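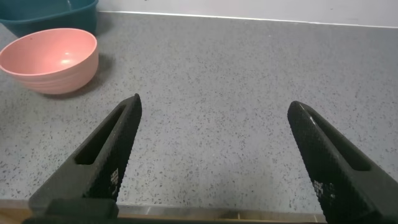

Hekedow (software)

Hekedow is a software package for planning and running short manipulation tasks with a robot arm and a two-finger gripper. It takes images from a wrist camera, builds a simple model of the surfaces and containers in view, and produces arm motions and gripper commands. It is developed at Closusgate, a robotics software firm, and is used mostly for kitchen and tabletop work such as picking up bowls, separating nested dishes, and setting objects down at a chosen spot.

The package is made up of a perception module, a task planner, a motion layer called Wada, and a log viewer called Vevier. Each part runs as its own process and can be replaced separately.

Contents
1 History
2 Perception
3 Task planning
4 Motion and control
5 Logging and replay
6 Limitations
7 See also

History

Hekedow began as a set of scripts for labeling wrist camera recordings. The scripts could mark the rim of a bowl and the edge of a counter, and the labels were used to check grasps by hand. A planner was added later, and the two were joined under a single configuration file. The first packaged version was released in June. Version 3, released September 19, 2022, moved the motion code into Wada and changed the format of the log files. Logs written by earlier versions have to be converted before Vevier will open them.

Perception

The perception module works from a single wrist camera. The gripper fingers are nearly always in view, and the module uses a stored mask to leave them out of the object model. The mask depends on how far the fingers are open, so it is looked up from the gripper position each time an image comes in.

Fitting the support surface is the first step. On a plain surface the module relies on the front edge and on the line where the counter meets the wall. Speckled counters give it many small points to match between images, which makes the fit more stable while the arm is moving. The same flecks can be mistaken for crumbs or other small objects, and a size filter removes anything below a set limit.

Containers are found by their rims. A round rim seen at an angle appears as an oval, and the module fits an ellipse to it and works out the tilt from the known plane of the counter. When one vessel stands in front of another, as with a pink bowl overlapping a teal basin, the rear rim is fitted from whatever part of the curve is still visible. Each rim is given a score for how much of it was seen. Rims with low scores are kept in the model but are not offered to the planner as grasp targets.

Glossy plastic causes two common errors. A bright highlight inside a bowl may be read as an object lying in it, and a soft shadow next to the base may be read as part of the outer wall. Version 3 handles the first by comparing images from slightly different arm positions, as a highlight shifts when the camera moves and an object does not. Shadows are handled by a color check against the nearby counter.

The test set supplied with the package holds 1737 labeled images, of which 1238 show at least one container partly hidden by another.

Task planning

The planner accepts a goal written as a short list of relations, such as "bowl on counter" or "bowl clear of basin." It searches over a small group of actions: approach, close, lift, carry, lower, open and retreat. Each action has conditions that must hold before it starts and a list of things it is expected to change.

For bowls, the default is a rim grasp with one finger inside the wall and one outside. The planner picks a point on the rim that leaves room for both fingers, avoiding any side that faces a wall or touches another vessel. If no such point exists, it looks for a push that would open a gap. Open areas of counter are recorded as free regions and used as places to set things down.

The search stops after 100 expanded states. If no plan has been found by then, the planner returns the best partial plan together with the condition that could not be met.

Motion and control

Wada turns each planned action into a path for the arm. It checks the path against the counter plane, the wall plane and the fitted containers, with a margin that can be set for each one. Close to contact, Wada slows the arm and switches from following a fixed path to correcting its position from the camera.

Gripper closing is controlled by position with a force limit. Thin-walled plastic bends when squeezed, and the limit for such items is usually set low. If the fingers close further than the expected wall thickness, the grasp is marked as missed and control goes back to the planner.

Logging and replay

Vevier shows the camera images on a timeline with the fitted surface, rims and planned path drawn over them. A user can stop at any image, change a perception setting, and run the module again on that image without the robot. Corrected labels can be exported and added to the test set.

Limitations

Hekedow has no model of liquids and treats every container as rigid. Clear glass is poorly supported. Square containers have to be entered by hand as templates. The package assumes a single flat support surface, so a counter with a raised ledge must be split into separate work areas.

See also

Grasp planning
Motion planning
Visual servoing
Ellipse fitting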